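Good practice for hand-held gripper sessions in a shared room
Project report, second draft

1. Why we did this

The brief from Narkgate was to look at how people collect grasping data with hand-held grippers and write a set of house rules for it. Not the robot arm side, the arm already has a risk assessment and a sign on it. The hand-held side had nothing written down. Everyone learned it off whoever was there before them.

We read the general guidance first. Most of it is written for machines that move by themselves. A gripper you carry about doesn't fit well, the person IS the arm. So speed limits, fences, stop buttons, half of that drops out. What's left is people bumping into each other, cables, tired wrists, privacy, and bad records.

2. What counts as a session

One session = one person, one gripper, one task sheet. Max 55 minutes then a proper break. Leemans (the site we worked with) had been letting people run on until the battery died. The wrists section of the questionnaire was not pretty reading.

Target for the whole project was 2,000 grasps, we got past 1,000 before the deadline and stopped there. Partly time, partly that we threw out a lot of early ones for missing labels.

3. Floor rules

Several people work in the same open room at once, which is the main thing to plan around. Someone concentrating on their own gripper is not looking where they step back to.
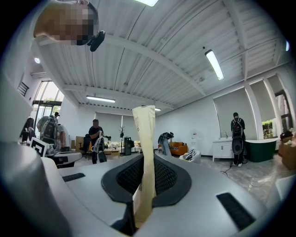
So rule one became: call out before you move to another spot. Simple, free, people forgot it constantly in the first week and then didn't. Rule two, cables along the wall or taped, never across a walking line. Rule three, marker boards don't get moved mid session by anyone, if it gets knocked you stop and log it. A moved board ruins everyones positions not just yours.

We wanted a minimum distance between people but couldn't agree on a figure and the literature was no help. Left as "arms length plus gripper" for now. Needs work.

4. Objects

Light things like paper bags are fine to start on. Nothing glass, nothing with liquid in, nothing sharp. Crumpled packaging stays in the set because real packaging is crumpled, but swap it out once it tears. Jaw pads wiped at the start of each day, and checked for splits.

5. Faces and consent

Anyone who might be in shot signs first, including visitors. Faces get blurred before files leave the site computer. We used Gratis for the blurring and then checked by eye, becuase side-on faces are easy to miss. This takes ages, budget for it.

6. Checklist

The final list has 6 lines and fits on a card:
Consent signed
Pads clean
Cables clear
Boards in place
Break time set
Log open

Prullton has asked for a copy to try on their own site, feedback due in October. Still to do: the distance rule, left handed users (we had one, not enough), and the appendix with the log template, which needs retyping.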